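Warm drinks and long evenings at the Agyeman Hall

I do hope you are all keeping snug. December seems a very long time ago now, and yet the thing people still stop me about in the lane is the winter warmer evenings, so I thought I would give them a proper write-up while I have a quiet hour and the cat is off my chair.

We ran the first one half expecting to be sat there on our own with a tray of mince pies and the radio. Instead we had 38 through the door, and by the last evening before Christmas it was 50, with extra chairs fetched down from the loft (thank you to the strong backs!). The Lindinik Road allotment crowd brought soup, the knitters brought themselves and a great deal of wool, and the game of dominoes that started by the radiator was, as far as I know, never finished.
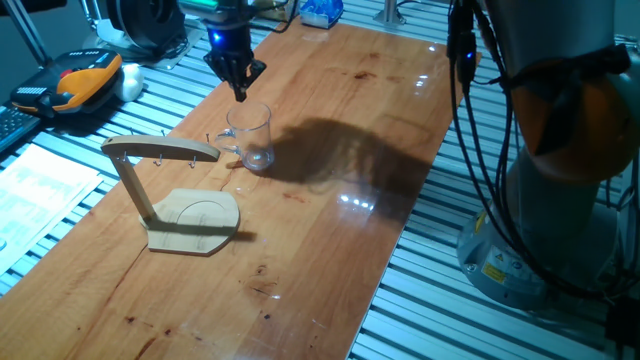 A glass mug and the wooden mug tree.

Now, mugs. We have never had quite enough of them that match, and I have stopped minding. If you have any at home that you no longer use, we would gladly take them – plain ones, chipped-but-not-too-chipped ones, souvenirs of Otier with the gold worn off, whatever you have. Please give them a wash first and leave them in the box by the kitchen hatch, where there is a tea towel to wrap them in.

The tin by the urn came to £238 over the whole run, and that has gone towards the heating, with a little put by for tea bags and decent biscuits. We did try the cheaper biscuits. We shall not be doing so again.

The evenings carry on through to the end of March, doors open at seven, and the number 45 bus stops right outside if you are coming over from Brinidier. Bring a neighbour if you can, and bring a cushion if you are particular about chairs.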